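Speaker notes: What I learned running the Harnerum trail race
Spring club night, second slot, after Pauline
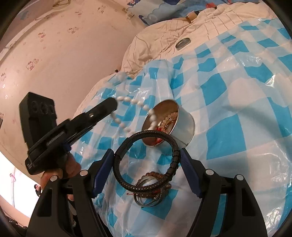
Okay, hi everybody. Wait for the chairs to stop scraping. Thank Pauline Dunmore for the warmup talk and for lending me her clicker.

Start with the hands-up question: who here has run anything longer than a half marathon on dirt? Good. Who did it on purpose? (pause)

So the Harnerum is 2 laps of the same loop, out of Bickerstaff and back, and I signed up in June thinking a loop would be easier because I'd know what was coming the second time. I did know what was coming. I'd been dreading it for hours.

The climb. You go up 700 feet straight out of the start, and everyone goes too fast, me included. I was chatting! I was telling some poor guy about my knee. If you can tell a stranger about your knee in full sentences you're fine, and if you start skipping words you need to walk. I skipped a lot of words and kept running, and I paid for it past the reservoir.

Slow down here, people always ask about food.

What I ate: 300 calories an hour was the plan. I got through the first lap on boiled potatoes and those orange Zastora chews, which taste like a candle but they stay down. Second lap I couldn't look at a chew. Pauline was crewing for me and she handed me a cold quesadilla, and I want to say on the record that it saved my race. Practice eating on your long runs, please. Eat the weird stuff too. You won't know what you want at hour five until you've been there once or twice.

Shoes. I wore the Bullex pair, the ones with the deep lugs, half a size up. Loved them in the mud, hated them on the road section back into Bickerstaff. Would I wear them again? Yes, with thicker socks. Don't get stuck on shoes, there's always someone who wants to argue shoes. Take it to the break.

Training bit, keep it short:
I did one long run a week and one hill day, and everything else was easy. Really easy, like embarrassing easy. My neighbor passed me with a stroller. Total climbing in my biggest week was 4000 feet and that was plenty for me. I skipped the strength work for the first month and my hips let me know.

The low point. Second time up the climb, I sat down on a log and decided I was done. Then a woman came by, didn't stop, and just said "you can be done at the top." So I went to the top. Then it was downhill and it seemed silly to quit going downhill.

(Drink water here.)

Finish. I came in way behind my goal time and I was so happy I hugged the guy handing out the soup.

If there's time, mention the group hill runs, we meet at 6:30 a.m. in the Bickerstaff lot, all speeds welcome, bring a headlamp until the mornings get lighter.

Questions. Give Pauline her clicker back.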